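Old Dell tower: strip it or sell it whole?

jascombe_jen
Posts: 112
Got an old black and silver Dell tower sat here that I want rid of before October. Do I pull it apart for bits or flog it as it is? I've had the side off and the cooler's out already, so I'm halfway there I suppose!

kipk
Posts: 1,510
Strip it, every time. Drives out first, then the graphics card, then the memory. Those blue clips are lovely, no screwdriver needed for most of it (mind your knuckles on the drive cage though, I've bled on a few of these).

vasiliu_i
Posts: 27
Disagree with Kip, sorry. Whole machines go quicker round here and you only post one parcel. Put the cooler back on with fresh paste and list it for local pickup.

kipk
Posts: 1,510
One parcel that weighs as much as a toddler! And people always haggle over a full tower. Bits go for asking price.

vasiliu_i
Posts: 27
Bits sit in your cupboard for 4 years, you mean. Jen, is the processor still in it? If so shut the lever before you move the case anywhere.

jascombe_jen
Posts: 112
Still in its socket, yes. Graphics card's in as well, and I haven't touched the power supply. Got it lying on its side on the slotted table: 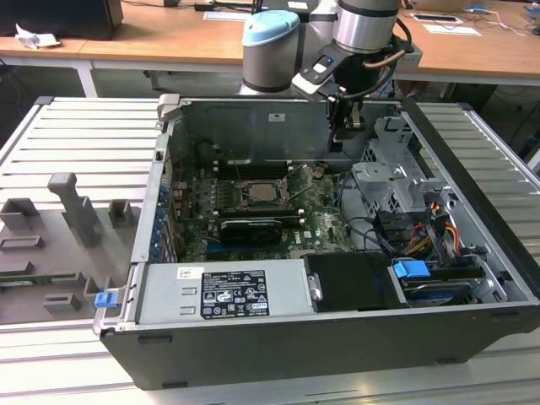
What to take out first

kipk
Posts: 1,510
Right, drive on the blue carrier clip, squeeze and slide. Then the card. Leave the power supply till last, and don't open it up.

vasiliu_i
Posts: 27
Drive out either way, I'll give him that one. I'd still sell the rest in one go.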